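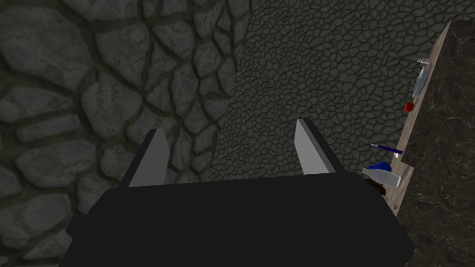 How often should a stone floor be resealed?
Every one to three years in a kitchen or hallway, and less often in a room with light traffic. Test it first. Put a spoonful of water on the stone and leave it for 5 minutes. If the stone darkens, the sealer has worn off.

Day-to-day cleaning
Sweep or dust mop before you wash. Grit does more harm to stone than shoes do. Wash with warm water and a pH-neutral cleaner, and change the water when it turns gray. Keep vinegar, lemon juice and bathroom descaler away from marble, limestone and travertine. They etch the surface, and no cleaner will take the mark off.

Oil stains
Mix baking soda and water to a thick paste, spread it over the stain and tape plastic wrap on top. Leave it overnight. Lift it with a plastic scraper, rinse and let the spot dry fully before you judge it. Old stains may need a second round.

Applying sealer
The floor must be dry all the way through. Work in small sections and wipe off what hasn't soaked in before it turns tacky. Stay off it for as long as the label says.

Two kinds of stone in one room
Treat the more porous one as your guide and test each separately. Try any new product in a corner of both.

Tips collected by Nisreen Shboul. Last updated in April.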